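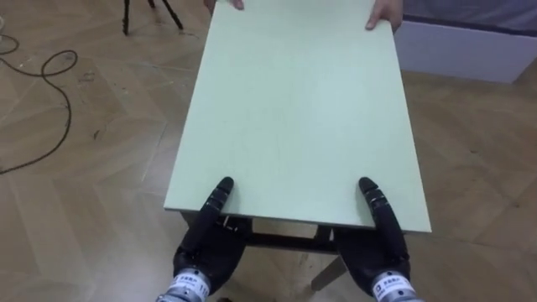 Folding table

A folding table is a table whose legs, top or both can be collapsed so that it takes up very little room when it isn't wanted. It is one of the most useful pieces of furniture ever devised, and one of the most overlooked. The same table may serve as a desk in the morning, a lunch counter at noon and a sewing bench at night, then spend a month flat against a wall.

Construction

Nearly every modern folding table comes down to a top, a set of legs and a way of locking the two together. Tops are made of wood, molded plastic, fiberboard or thin metal. Legs are most often steel or aluminum tube, painted or powder coated, and are tied together with crossbars that stop them from spreading under a load. The lock can be a sliding ring, a spring button or a hinged brace that snaps straight. A good brace makes a lovely sharp click, and regular users learn to listen for it.

Common types

The straight-leg type has legs that fold in under each end of the top. It is the familiar table of banquet halls and craft fairs.

The X-leg type has crossed legs that close like scissors. Many of these can be set at more than one height, and the Holmgren pattern, a favorite among collectors, has five notches for the purpose.

The center-fold type has a top hinged across the middle, so that it shuts like a suitcase, often with a handle on the side. The Itico camp table is a small and very charming version, with a top just 600 millimeters long when closed.

The flip-top type has a top that tilts upright on a wheeled base. Rows of them can be pushed together, or nested, which makes them popular in classrooms. The Orkov training table is of this kind and measures 446 millimeters deep when nested.

Size and weight

Desk-sized folding tables are usually narrow enough to pass through a doorway on their side. The Trunasent work table, a typical middle size, has a top 1,052 millimeters long and stands roughly 800 millimeters high, a little taller than an ordinary dining table and wonderful for anyone who likes to work standing at a slight lean. Thin tops keep the weight down but can bow in the middle if heavy boxes are stacked there.

Moving and carrying

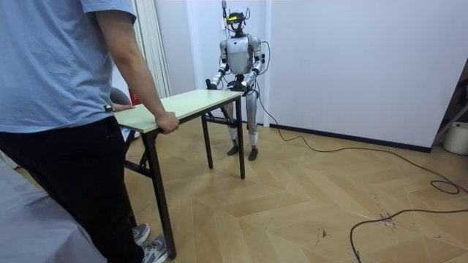
Short moves across a room are often made with the legs still open, which saves folding and unfolding for a trip of a few steps. The table is cleared first, and the carriers agree on a direction before lifting. A light rectangular table with a thin top and black metal legs is easily managed from its two ends, with a pair of hands at each, and the top may be swung diagonally to the room on the way to its new place. Both ends should go down gently together, as a leg that lands early takes the whole shock at its hinge.

For longer trips the legs are folded and the table is carried on edge.

Care

Tops are wiped with a damp cloth and mild soap. Scuffs on a matte surface often respond to a melamine sponge, used lightly. Hinges like a drop of dry lubricant once a year, and rubber feet should be replaced when they wear through to the metal.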